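Trevulo Gripper Trials: Frequently Asked Questions

Last edited in June by Lộc Kiều, with corrections from Ánh Bạch

What is Trevulo?

Trevulo is our small project for comparing grippers before we buy them. We do most of the comparing in simulation, and only the best candidates go to the real arm. The simulator we use is our own build, called Otadow. You do not need to install it to read the results.

Which grippers are you comparing now?

At this moment there are 2 candidates. The first is Lò, a gripper with two curved fingers. The second is the Flokstead parallel gripper, with straight fingers and flat pads. Both are mounted on the same arm model and use the same controller settings.

How many trials did you run?

In total 2,831 simulated grasps, divided between the two grippers as equally as we could. A few runs stopped early when the controller lost its target. We keep these runs in the table and mark them as failed.

What do you count as a successful grasp?

The gripper must close on the part, lift it by 100 mm and hold it until the timer ends. If the part turns in the fingers but does not fall, we still count it as a success – Ánh does not agree with this rule, and her stricter score is in the second column.

Which one is better?

It depends on your parts. On round parts Lò reached 96 percent, and the Flokstead was clearly behind. On thin plates the order was opposite. We would not choose a gripper from the average of both groups.

Why do you use a wrist camera and not only a fixed one?

A fixed camera loses the part when the arm comes above it. The wrist camera moves together with the gripper, so it keeps the last part of the approach in view. Its weak point is that the gripper itself hides much of the lower middle of the picture. Please consider this when you choose where your detector should search.

Do shadows influence the results?

Yes, more than we expected. In the first version we rendered everything with flat light, and the detector looked much better than it should. Now we keep the hard shadows switched on. A dark shape across a perforated panel is a good test, as the holes continue inside the shadow and a simple edge filter can be confused by them.

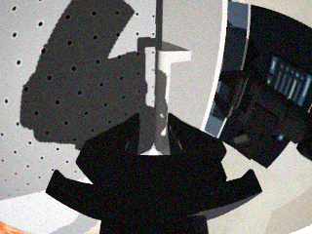 Can I use my own controller?

Yes. Your controller must accept a target pose and return the finger position at every step. Write the name of the controller in the settings file, otherwise the results will be saved under the default name and can overwrite ours.

Will the real arm give the same numbers?

Probably not the same. Friction is the most difficult thing to set correctly, and we are still measuring it for the softer pads. Please use our numbers for comparing the grippers with each other, and do not take them as a promise.

How can I send a question or a correction?

Write to Lộc through the contact form and include the run number. We read the messages on Monday, so an answer can take some days.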